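1/ Spent the morning going through the cutlery set from Zeltance. 2142 recorded tries at putting utensils in bins, all done by people holding grippers in both hands. The pitch is that a model watches enough of these and learns to tidy up. I have doubts.

2/ First one: 2000 was the target in the contract. So they hit 2142 and everybody at Narkum is happy. Where did 2000 come from? I asked. It's a round number. That was more or less the answer.

3/ Second: I tagged how each try starts. 1173 of them begin with the utensils heaped in almost the same spot near the front of the bins. You can call that a dataset. I'd call a lot of it one example with the lights on longer.

4/ To be fair to the folks recording, it's dull work and they're careful. Forks and knives lying across each other are a pain to pick apart with two stiff fingers. Try it before you complain about them. I did 13 and my wrists hurt.

5/ But careful is part of my problem. Fumbles get thrown out at review. So the model never sees a dropped spoon or how a person recovers from one - and dropping spoons is most of what it's going to do.

6/ Sampaio's reply was "more data fixes that." More of which data? Nobody has run the same training on half the set to see if the score even moves. It's a cheap test. I've asked for it twice.

7/ Gresia wants to add bowls in November. Fine, but I'd move the bins first. Swap the order, turn one sideways, use a table that isn't white. Then show me the numbers again.

8/ Anyway, for those asking what one of these tries looks like from the operator's side:
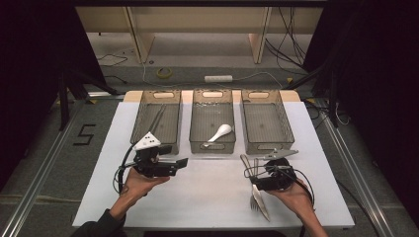 Chopsticks and spoon in their bins, metal cutlery still on the table.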